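The Tamitz Wall-Mount Can Crusher: One Spring of Stomping Replaced

We go through a lot of soda in this house. I'm not proud of it, but there it is, and by the time April rolled in the recycling tub in my garage was overflowing every single week. So I finally bought the Tamitz can crusher, the wall-mounted one with the long handle, and I've been smashing cans with it ever since.

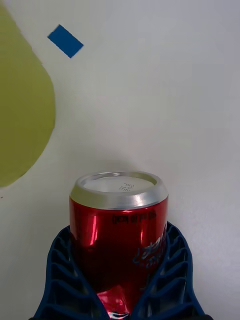 What a half-crushed can tells you

If the handle only goes partway, you get a can with a crinkled bottom and a top that's still perfectly round. My first dozen all came out like that, and I was ready to send the thing back! Then my neighbor Leonor Bastos came over to borrow a ladder, took one look, and told me I'd hung it too high. She was right. I had it up at shoulder level, and you really want it at chest height or a little lower so you can lean your weight into the pull. I moved it down to the next set of screw holes in the stud and the difference was huge.

Putting it up

The box has the crusher, four screws, a rubber grip for the handle, and a sheet of instructions printed so small I had to take a picture with my phone and zoom in. Use your own screws. The ones they give you are soft and I stripped two of them right away (with a hand screwdriver, mind you, I wasn't even using the drill). It also needs to go into a stud or a solid board. Drywall anchors won't hold up to that kind of yanking, and I say that as somebody who has patched drywall before.

Day-to-day use

Cans drop in from the top, you pull, and the flat one falls out the slot underneath. I keep a bucket right below it. Standard 12-ounce cans work great. The tall skinny seltzer cans will go, but they like to fold sideways and get stuck, and then you're in there poking with a paint stirrer. Pinching the middle of a tall can a little before you load it helps.

Empty them all the way, please. A can with a swallow left in it sprays straight out the front, and cola dries on a garage wall like varnish. I rinse mine now and let them drain upside down on the workbench overnight.

Noise is fine, a kind of crunch and a clank. My dog left the garage the first time and now she sleeps through it.

How it compares

I had the Burkum foot-stomper before this, the plastic plate you step on. It cost me 15 dollars and cracked in its second summer. It was quicker for one can, I'll give it that, but my knees like the Tamitz a whole lot better.

The claim on the box is 2000 cans before the hinge pin needs replacing. I can't speak to that yet. I did get 100 in one go on a Tuesday evening after my sister's graduation party, and the pin didn't loosen, though my arm sure did. The foam-green paint on the handle is already chipping where my ring hits it.

One more thing, check with your recycling place before you buy any crusher. Ours takes flattened cans by weight with no trouble, but my cousin's county wants them whole for the sorting machine.

Would I buy it again? Yep. I'd just throw away those screws first.

Last updated: April

Related reviews
Trelevside Stacking Recycling Tubs
Burkum Foot Can Crusher: Two Summers In
Barros Garage Shelf Brackets
Best Buckets for the Workbench

Contact | Copyright Trelevside Home Reviews | Back to top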